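Irnine opens its kitchen teaching sessions in Stodlow

I'm Thanasis Xenos, and from November you can come to our Stodlow workshop and teach a robot a kitchen job yourself, by remote control! We call the system Irulent. You hold a pair of handles, the arm in the simulator copies you, and every move gets saved as a demonstration (yes, the fumbles too). We've recorded 138 so far, a good few of them mine, and I still overshoot the worktop when I'm rushing. My favourite job is the shaker: close the jaws on it, keep it steady over the marble and don't squeeze too early.
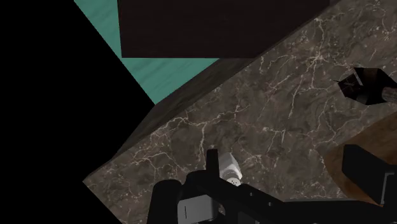
Booking a place

Sessions last two hours and we've got 42 places, no experience needed. Ring the workshop and ask for me.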